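Wircombe Clothing Swap, minutes of the March planning meeting

Held at Gestemlow House. Meeting opened at 4.

1. Sorting
Clothes will be laid flat on the round table and checked for missing buttons and torn seams before they go on the rails. Limit of 3 items per household agreed. The patterned tablecloth stays on during sorting.
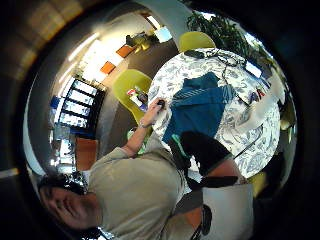
2. Bags and straps
Cords and straps are to be tied up before storage. Purves Hall has offered two shelves. Akora Print quoted for 1000 flyers; accepted.

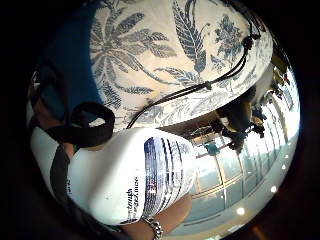

Botanical print with black cord, item 2

3. Next meeting
April, same room. Flyers to be handed out then.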